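Open day at Orkholm, two-arm bagging station

tarn_k
Went to the Orkholm open day on 11th December. Skilla had a two-arm station doing a laptop and a sleeve on a plain table, with books and foam blocks left along the back. Both arms have grippers with fingers. The host said the controller is Lurkell's and the demo set is 1260 runs. Cycle time was up to 100 seconds. I watched three cycles.
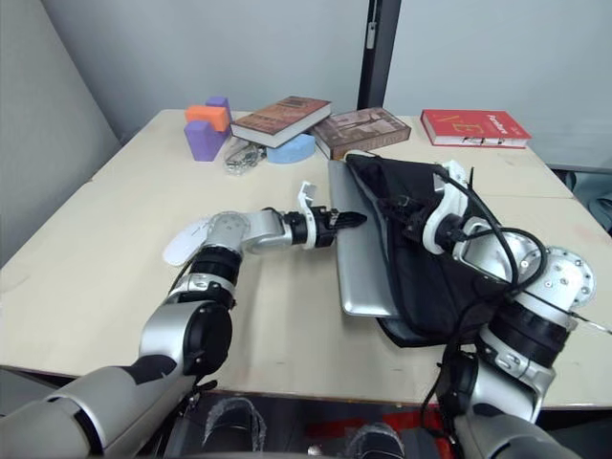
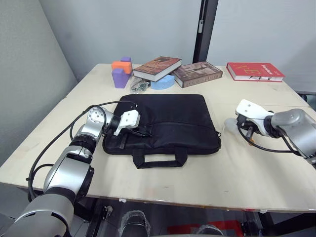
First: left gripper on the laptop, right one on the sleeve's edge. Second: left gripper at the zipper.

ojala_fan
100 seconds is slow. Ojala quoted less for a similar job in February.

tarn_k
Ojala used a rigid case in a fixture. Fabric with a folded flap is a different problem.

gr_plate
Disagree. Pinning the sleeve with one arm is a fixture too. Was the bag placed by hand each time?

tarn_k
Yes, at varying angles. I didn't measure the spread.

ojala_fan
Then three cycles says very little about the success rate.

gr_plate
Agreed on that. Did they give a failure count for the 1260?

tarn_k
No. I asked and was told it would be in the write-up. I'll post the link when I get it.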